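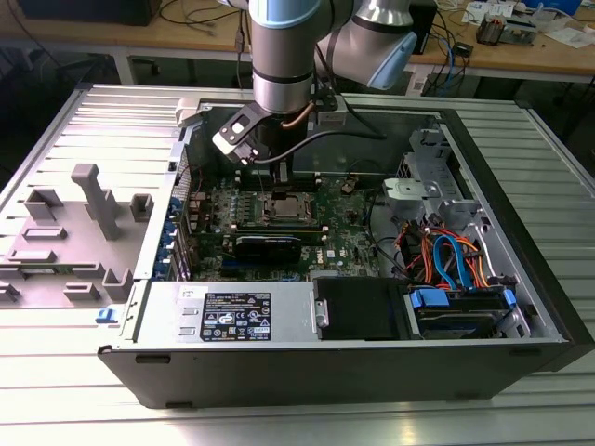

Bushra Bhutto objected, at the end of the last session, that the notes treat an office computer as waste from the day it leaves the desk, and that most of the machines she has dealt with still ran. The objection is fair and the wording has been changed. In these notes "retired" means taken out of use by its owner. "Waste" means that the owner, or whoever has it next, intends to get rid of it. A retired machine may spend years in a closet before it becomes waste, or it may never become waste at all.

Unit 2: What happens to retired office equipment

1. Why things are retired

Breakage is a small part of it. Office computers are mostly retired on a schedule set by a lease, a warranty, or a software support date. The machine works on Friday and is replaced on Monday. Furniture and phones are different. They tend to go when the office moves or the company is sold, and the condition is more mixed.

Keep three ages apart in your written work:

Age at retirement. Time from first purchase to leaving the first owner.
Service life. Time during which anyone uses it.
Age at disposal. Time from first purchase to scrap or landfill, storage included.

Students often quote the first when they mean the third. The gap between the second and third is storage, and storage is the part that surveys miss.

2. The Stamville survey

The main case for this unit is the Stamville storage survey, carried out in March. Offices in the town were asked what retired equipment they still had on the premises. It covered 409 items. Only items with a purchase record were included, so older equipment is probably undercounted. Please mention this if you use the survey in your paper.

Reasons given for keeping things, in the order they appear in the report:

Data still on the drive
Spare parts for machines still in use
No one has been told to deal with it
Expected resale value
Cost of pickup

The first reason deserves more attention than it gets. A firm that does not know how to clear a drive will often keep the entire computer. The drive is a small part of the weight and a small part of the value, but it decides what happens to the rest. Compare this with the mattress example from Unit 1, where one material held up the recycling of all the others. 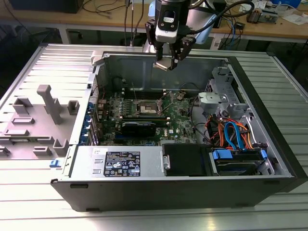
Figure 2. Desktop tower with its side panel off and the motherboard facing up.

3. Four routes out

Reuse as is. The item goes to a second owner with cleaning and a data wipe. Highest value kept, lowest labor. Needs a buyer who wants that model now, so timing matters a great deal.

Refurbishment. Parts are tested and some are replaced. Desktops suit this route better than thin laptops, where parts are more often glued or soldered in. Labor is the largest cost.

Parts harvesting. The item is taken apart and the good parts are sold or kept. Works well when a dealer handles many units of one model. Works badly with mixed lots.

Material recovery. Steel, aluminum, copper and circuit boards are separated and sold by weight. Everything that was paid for in design and assembly is lost at this point.

Value drops as you go down the list, and an item can move down but rarely back up. A year in storage often moves it down one step with no one having made a decision.

4. Worked problem: Hukwood and Dradmont

Hukwood is a dealer that buys mixed lots. Dradmont buys single-model lots only and pays more per unit. An office has 900 retired desktops, all one model except for 26 that came from an earlier purchase.

a) The office can sell everything to Hukwood in one pickup, or sort the lot and sell to both. What does it need to know before choosing?
b) Suppose sorting takes long enough that the price at Dradmont falls before delivery. Write the condition under which sorting still pays.
c) Who bears the cost of the data wipe in each case? State your assumption.

Use symbols for prices. Part b is the one people lose marks on. Set out the two totals side by side before you compare them, and remember that the earlier machines have to go somewhere in both cases.

5. Reading and deadline

Read the Chin report, chapters on leasing and on export. Skip the appendix on tariffs, it is out of date.

Bring written answers to the worked problem. One page is enough. Outlines for the term paper are due 2026-04-11, by upload only. If you plan to use the Stamville data, say so in the outline and name the question you want to ask of it.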